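탕비실 통신 3월호: 컵은 어디로 가는가

지난달 탕비실에서 나간 종이컵이 1045개다. 사무실 인원을 생각하면 한 사람이 하루 종일 물만 마셨거나, 컵에 정이 없거나 둘 중 하나다. 2월 초에 "개인 컵을 씁시다"라는 안내문을 붙였는데, 그 전달 사용량은 820개였다. 안내문의 효과에 대해서는 각자 판단하시기 바란다.

원인을 두고 의견이 갈린다. 영업 쪽은 손님 탓을 하고, 개발 쪽은 영업을 탓하고, 총무는 조용히 다음 상자를 주문한다. 필자는 오후 세 시를 의심한다. 오전에 쓰던 컵이 어느 책상에 있는지 기억해 내는 것보다 새 컵을 뽑는 편이 빠른 시간이다. 그렇게 버려진 컵에는 대개 커피가 한 모금씩 남아 있고, 그것을 싱크대까지 나르는 일은 늘 다른 사람 몫이 된다.
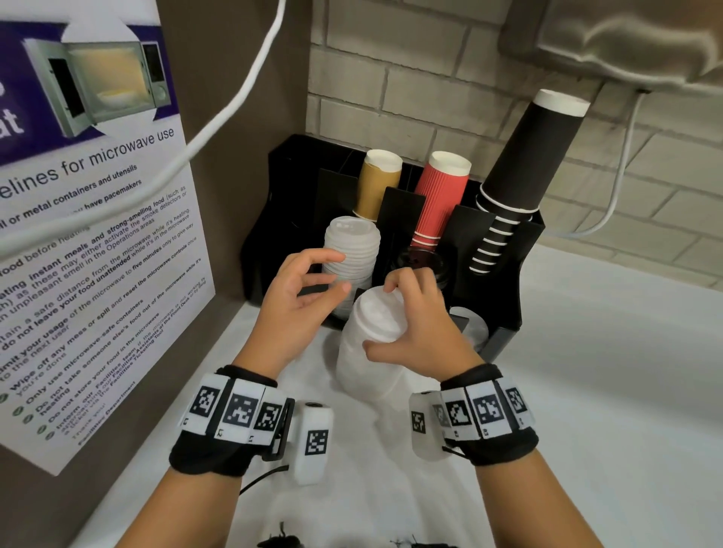

파리사 타헤리 님은 이 문제로 편지까지 보내왔다. 개인 컵을 안 쓰는 이유는 게을러서가 아니라 씻어 둔 컵이 자꾸 사라지기 때문이며, 본인은 올해만 머그잔을 두 개 잃었고 그중 하나는 회의실 화분 옆에서 연필꽂이로 발견되었다고 한다. 연필은 그대로 두고 컵만 돌려받고 싶다는 요청도 덧붙였다. 해당 회의실을 자주 쓰시는 분들은 참고하시라.

그래서 이번 달부터 싱크대 오른쪽 선반 한 칸을 개인 컵 자리로 비워 둔다. 바닥에 이름을 적은 컵만 올릴 수 있고, 이름 없는 컵은 5일 뒤 공용으로 넘어간다. 뚜껑은 뚜껑끼리 모아 주시고, 맞는 컵을 찾지 못한 뚜껑을 남의 컵에 억지로 끼우는 일은 삼가 주시기 바란다. 깨진다. 이미 깨졌다.

이달 목표는 600개다. 달성하면 원두를 베라다에서 한 단계 좋은 것으로 바꾸기로 했다. 못 하면 지금 마시는 것을 계속 마신다.

최근 소식
- 냉장고 둘째 칸 반찬통, 주인을 찾습니다
- 마그디 람라니 님의 점심 산책 모임 후기
- 복합기 용지 걸림, 서랍부터 열어 보세요
- 불네스 회의실 예약 방법 변경

마지막 업데이트: 3월
문의: 질타노 총무팀 사내 메신저 | © 질타노 사내 소식지 | 맨 위로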